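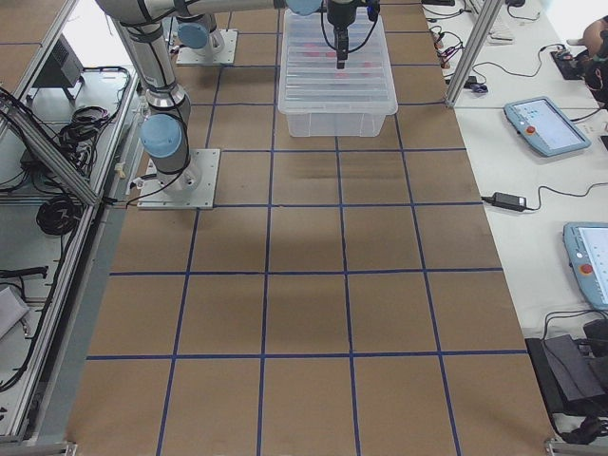

What stopped the Godoy cell? A protective stop on the arm nearer the bin, logged as joint torque over limit.

July 2019. Hutura bench log. Tripped at cycle 381 of 400, with the gripper directly above the bin. Kokitz support blames our payload setting. I doubt it – the same setting ran almost 80 cycles at half speed without a murmur. Litamitz wants to raise the limit and carry on. No. A higher limit hides a fault, and we have two arms sharing one bin.

Cable drag on the gripper is my guess, unproven. Re-zero, rerun at half speed, keep a hand by the pendant stop.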